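4.2 Does arranging flowers calm people down?

The claim that arranging flowers lowers stress is repeated so often that it is rarely tested with any care. Most of the studies we reviewed used fresh flowers, a quiet room and a friendly instructor, and then gave the flowers all the credit. The Flirnport survey is the one most often cited. It collected 3,864 replies, but every reply came from a person who had already paid for a class. We do not think a sample of that kind can tell us much about anyone else.

Our own trial was small and we make no large claims for it. In July, 29 adults at the Rurkeck day center worked with artificial stems for two sessions. Scent was left out on purpose, as earlier authors have leaned on it heavily when their other results were weak.

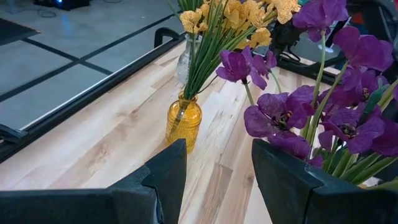
Figure 2. Artificial flowers and glass vases on a wooden table.

Vase choice may matter more than the literature admits. The Picard scale, which we used to score each finished arrangement, gives points for color and balance but none for how the stems sit in the container. In Figure 2 the long green stems in the small amber vase lean to one side and fan out well above its narrow neck, and the yellow blossoms sit at different heights. A rater using the scale as written could call this lively or untidy, and both scores would be allowed. Our two raters disagreed on exactly this kind of arrangement, and talking it over did not bring them closer.

Stress ratings did fall between the start and end of each session. They also fell in the comparison group, whose members sorted buttons at the same kind of table. The gap between the groups was too small for us to call it an effect of flowers. Sitting down with a simple task for the hands would explain the result just as well, and it would cost less.

The Flarus guidelines (version of 10/21/18) advise care homes to buy fresh flowers weekly. We found no trial behind that advice. Some people in our flower group said they enjoyed the work and wanted to keep going, and that is a fair reason to offer it. It should not be reported as a treatment result until someone compares fresh stems, artificial stems and a dull task under the same conditions.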